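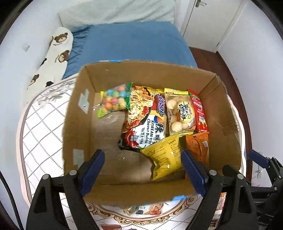

I've been using the Prokeo grasp pack from Stuteck for a while now, and what I really like is how it handles packets that don't hold a shape. The method learns from hand-held gripper demos, and most of mine are packing jobs - snacks going in a cardboard box on whatever table is free. Clear film is the hard bit. A bag of coloured candies touching a big Sedaap noodle pack gives the model plenty of edges to muddle up, and a shiny yellow packet with its wrinkles catching the light is worse again.

The pack comes with 200 demos to start you off, plus the training recipe. I added my own and retrained in September, and the grasp point settled much closer to the middle of soft bags (yay!). Crimped ends still get grabbed now and then.

Runs on the Rinaldi controller, firmware 2 or later. Part no. 1815. Spare finger pads are sold in bags of 10.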